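**Ticket 3141: Board departure notice published with the wrong company record attached**

Status: Resolved, monitoring
Queue: Newsroom Systems, Business Desk
Reported: Monday, 8:40 a.m.
Affected product: Grulum (company and people records for the publishing system)

**Summary**

The business desk at the Lultport office published a short item on the departure of a director from the board of Biridley, a greenhouse produce company. The information box beside the item showed the board of Ververidis, a freight company with no connection to the story. The text of the item was correct. The box named the departing director as a current member of the Ververidis board.

A reader reported the error by email. The desk removed the box by hand at 8:52 a.m. and opened this ticket.

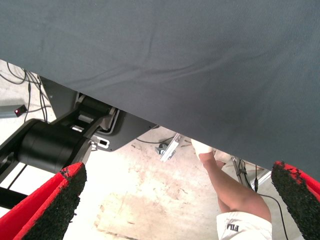
The initial check covered the item itself. The editor had selected the correct company in Grulum, and the saved draft carried the Biridley record number. The preview also displayed the correct board. The wrong box appeared only on the live page, which placed the fault between approval and publication.

**Log**

- 9:05 a.m. Live page rebuilt. Wrong box returned. Box removed again.
- 9:20 a.m. Same item published to the test site. Correct box displayed.
- 9:45 a.m. Live and test settings compared. The live site was reading from a stored copy of the company list. The test site was reading directly from Grulum.
- 10:10 a.m. Stored copy examined. 70 company records had been renumbered during weekend maintenance, and the stored copy had not been refreshed afterward.
- 10:30 a.m. Desk asked to hold all items with company boxes until further notice.
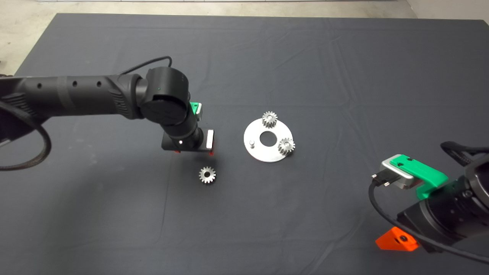
**Does the fault affect articles published before the weekend?**

Older articles are affected only if they were edited or rebuilt after the maintenance. Pages left untouched keep the box that was saved with them at the time of publication.

A search of rebuilt pages found 32 articles that used one of the renumbered records. Of these, 4 displayed an incorrect board, including the Biridley item. In the remaining articles the box had been switched off by the editor, and no wrong information reached readers.

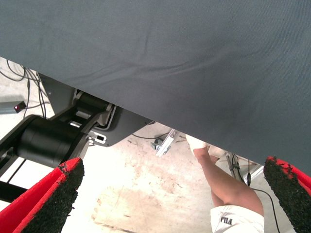
The stored copy was cleared and reloaded at 11:15 a.m. The affected articles were rebuilt and checked against the company records one at a time. The hold on company boxes was lifted at 11:50 a.m.

**Corrections**

The standards desk has been given the list of articles that displayed an incorrect board. A correction note has been added to the Biridley item. Wording for the other articles is under review and will be handled outside this ticket.

**Remaining work**

1. Add a refresh of the stored copy to the maintenance checklist.
2. Block publication when the record number in the draft does not match the company name in the stored copy.
3. Confirm that the mobile app reads from the same list as the website. The app team has asked for a separate ticket.

Editors who find a company box that does not match its article should switch the box off, leave the record number unchanged, and reply to this ticket with the address of the page.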